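Toy lending shelf at Flusside library to open at Grekholm branch

October 22, 2022

The toy lending collection at the Flusside public library will be split between two buildings starting next month, when a second set of shelves opens at the Grekholm branch. Cardholders will be able to borrow from either place and return to either place.

The collection now has 468 items in the catalog, most of them meant for children under six. It includes wooden blocks, puzzles, stacking toys, pretend food, train track, simple board games and a few larger things such as a play stove and a balance beam. Until now all of it has been kept in a former periodicals room on the ground floor of the main building.

Branch manager Farzana Shaikh said the room was full by the end of the summer and that families on the Grekholm side of town had been asking for a closer pickup point since the collection began.

"People were taking two buses with a stroller and a bag of train track," Shaikh said. "They did it, but they told us what they thought of it."

The Grekholm shelves will be in the children's area, along the wall that used to hold the large print books. Large print has moved next to the front desk. The branch was closed for part of August for new flooring, and the shelving was put in at the same time.

The loan period will stay at 14 days, with one renewal if no one else has a hold on the item. Borrowers need a regular library card held by an adult. There is no separate fee and no deposit. The replacement charge for a lost toy depends on what it was, up to a limit of $50, and the library does not charge for ordinary wear.

Missing pieces have been the main problem. Each toy goes out in a clear bag or a lidded tub with a card listing what should be inside, and staff check the contents against the card when it comes back. When something is missing, the borrower gets a phone call or an email before any charge is made. Waqas Tarar, who runs circulation at the main building, said most pieces turn up within a few days.

"It's under the couch or it's in the car," Tarar said. "We ask people to look in the car first."

Puzzles missing one piece are kept in circulation with a note on the bag. Those missing more are pulled. Block sets are easier to handle, Tarar said, as a set with a block gone is still a set, and the card is simply changed.

Cleaning is done by library staff between loans. Plastic toys are washed in a dish machine in the staff kitchen at the main building. Wooden ones are wiped down by hand with mild soap and left on racks to dry overnight, and that adds a day before they can go back on the shelf. The collection does not take stuffed animals, dress-up clothes or anything with a cord. Toys with batteries were lent at first but have been dropped, mainly over the cost of replacing the batteries and complaints about the noise.

The Grekholm branch has no dish machine, so plastic items returned there will be sent to the main building on the daily van and come back the same way. Shaikh said borrowers may notice that some plastic toys show as "in transit" for a day or two longer than they are used to. The shelves at Grekholm will lean toward wooden toys and puzzles for that reason, with the larger plastic sets staying at the main building and available by hold.

Money for the second location came from the library's regular children's budget and from a grant made by Chaudhry, a furniture store on the Flodholm road. The store also built the shelves, which are lower than standard library shelving so that small children can see what is on them. The lowest shelf is for tubs too heavy to lift down safely.

Shamim Jatoi, a parent who lives near the Grekholm branch, said she had used the collection for her two sons since the spring. Her older son goes through a stage with one kind of toy and then drops it, she said, and borrowing has meant less to store in a small apartment.

"He wanted marble runs for a month. Then he never wanted to see one again," Jatoi said. "I was glad I hadn't bought it."

She said she would like to see more for children over six. The library has heard that from others as well. Shaikh said a small number of construction sets and strategy games for ages seven to ten have been ordered and will be divided between the two buildings when they arrive. She did not have a date.

The library is not asking for donated toys at either location. It accepted them in the first year, and staff spent a good deal of time sorting through boxes and checking items against recall lists. Many could not be used. Anyone with toys to give away is being pointed to the thrift shop in Flodholm, which takes them at its side door during store hours. Cash gifts to the children's department can be made at either front desk.

Holds have been the other sticking point. At one time this summer the play stove had a waiting list of 30 families, and the library has since bought a second one. The limit is now two toys per card, down from three. Tarar said the limit would be looked at again in the spring, after both locations have been running for a few months. Child care providers who are licensed in the county can apply for a group card with a higher limit, and the form is available at the main building or by email.

The Grekholm branch will hold an open play morning in the week the shelves open. Tubs will be set out on the floor and on low tables, and children can try toys before their families check them out. No sign-up is needed, but adults must stay with the children they bring. A second play morning, for babies and toddlers who are not yet walking, will follow in the main building if there is enough interest.

Borrowers who already have toys out do not need to do anything. Current loans keep their due dates, and items can be returned to Grekholm as soon as the shelves open. Toys should be handed in at the desk at either location and not put in the book drop. The drop at the main building was jammed twice this year, once by a wooden barn and once by a xylophone.

The full list of toys can be searched in the library's online catalog by choosing "Toys and games" under item type. Printed lists will be kept at both front desks and updated each month.
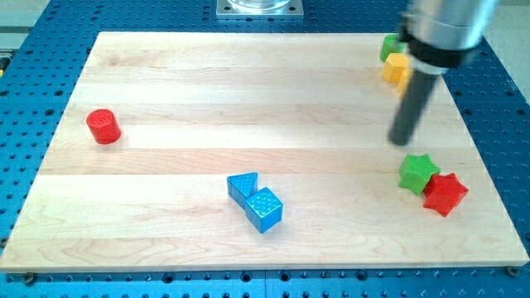 Tamsin Ashby
Staff Writer, Local News

Tamsin Ashby covers libraries, schools and parks in Flusside and Flodholm. Notices of upcoming library and school events can be left for her at the newspaper's front office.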